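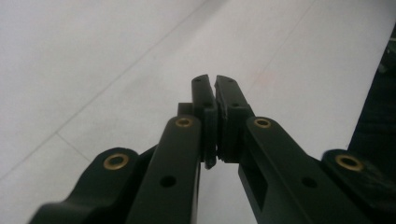

Sillik Valley Shooters Forum > Range Talk > Rules, Gripes and Etiquette

Thread: New holster draw rule at the Manurung range

Started by brassgoblin
Friday, October 25, 2024

Went out to Manurung this morning and there is a new laminated sheet at the check-in window. No drawing from a holster on the public bays unless you have a card from their own draw class. The class is three hours on a Saturday and the next two are full.

I have been drawing from a holster on bay 4 since before the bay had a roof. I asked the kid at the window if my old match card counted for anything and he said he would "pass that along," which is what my dentist says when I tell him it hurts.

Anyone know where this came from? Was there a meeting? I get the newsletter and all I remember from June is a recipe for venison chili.

---

twolumpsum
Member

There was a meeting. It was in the newsletter, under the chili.

Short version, the insurance came up for renewal and the new carrier wanted something in writing about holster work on bays that have no range officer. The club could put an officer on every bay, ban it completely, or do a card. They went with the card.

---

brassgoblin

So I was outvoted by a bean recipe. Fine.

What does the class cost? The sheet doesn't say, which I took as a bad sign.

---

Pocket_Lint_380

$15 for members. I took it two weeks ago. You bring your own gun, your own belt and a holster that covers the trigger guard and stays open when it's empty. No soft nylon, no small of the back, no shoulder rigs. One fellow had brought a shoulder rig that looked older than the instructor and he was pretty sore about it.

It's mostly dry work for the first half. Grip, clear the cover garment, up, out, and then back into the holster slowly while looking at it. Then live fire at five yards. I expected to be bored and I wasn't, although my knees had opinions about the kneeling part.
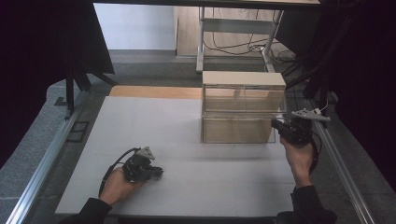

The part I got the most out of was the reholstering. I have been carrying for years and I had a habit of jamming it back in like I was late for something. The instructor made me stop, take a breath, look, and do it again until I quit rushing. Embarrassing, but better there than in the grocery store parking lot.

---

caliche_road

I'll be the crank, then. I don't object to training. I object to a card that only one club issues and only that club accepts. I have a state permit, I've taken two outside courses, and I shoot the Tekine match every month. None of that counts. But a guy who bought his first holster on Friday can take three hours on Saturday and he's certified to stand next to me.

If it was about safety they'd accept proof of training from anywhere reasonable. Looks to me like it's about filling a class.

---

twolumpsum

At $15 a head with six people in it, I doubt they're buying a boat.

---

caliche_road

Small boat.

---

rimfire_aunt
Moderator

Moving this from General to Rules, Gripes and Etiquette, where it was always going to end up.

I help at check-in some Sundays so I'll say what I know. The reason outside classes don't count is that somebody has to decide which ones are any good. We have had people come to the window with certificates from an online course. For drawing a gun. Online. I don't want to be the one sorting those at eight in the morning with a line out the door, and neither do you.

There is a test-out coming. You show up, run a short set in front of an instructor, and if you're safe you get the card without sitting through the talk. No date yet. I'd guess after the holidays, but please don't quote me to the kid at the window.

---

brassgoblin

See, that I can live with. Is the test-out timed?

---

rimfire_aunt
Moderator

No. Bring your timer if it comforts you, but they're watching your finger and your muzzle. Slow passes.

---

Pocket_Lint_380

Slow I can do.

---

hollowpoint_harold

Has anyone checked whether Vusora has the same rule? It's a longer drive but I shot there in June and they didn't care what I did as long as I picked up my brass.

---

caliche_road

Vusora has no rule and I'd call that the other ditch on the same road. Last time I was there the man to my left swept the whole line twice while digging for his earmuffs. I packed up after 5 rounds and went to lunch.

---

twolumpsum

So to be clear, Manurung is too strict and Vusora is too loose.

---

caliche_road

Yes. I'm looking for a range that's run exactly the way I'd run it, and where I don't have to run it.

---

hollowpoint_harold

Let me know if you find one. What about drawing from a bag or off the bench? Does that need the card?

---

rimfire_aunt
Moderator

Bench is fine, same as always. Gun comes out of the case pointed downrange, on the bench, action open. Bags are fine if you treat them like a case. Drawing from a purse or a fanny pack as a carry drill is holster work and you need the card, plus please ask first because the instructors have feelings about fanny packs.

Also, this has come up twice this week: wearing a holster with a gun in it is allowed without the card. You just leave it there. If you want to shoot that gun, go to the window and they'll walk you through unloading it at the side berm.

---

brassgoblin

That isn't on the sheet either.

---

rimfire_aunt
Moderator

The sheet is one page. I have asked for a second page.

---

Pocket_Lint_380

One practical thing for anybody signing up. Wear a shirt with a collar that buttons close. I had a scoop of hot brass down the front on my third string and did a little dance with the gun pointed safely downrange the entire time. The instructor said it was the best muzzle control he'd seen all day.

---

brassgoblin

Got on the waiting list for the Saturday class in case the test-out never shows up. The kid at the window wrote my name down and misspelled it. Will report back.

---

caliche_road

Save me a seat. I'm going to complain the whole three hours.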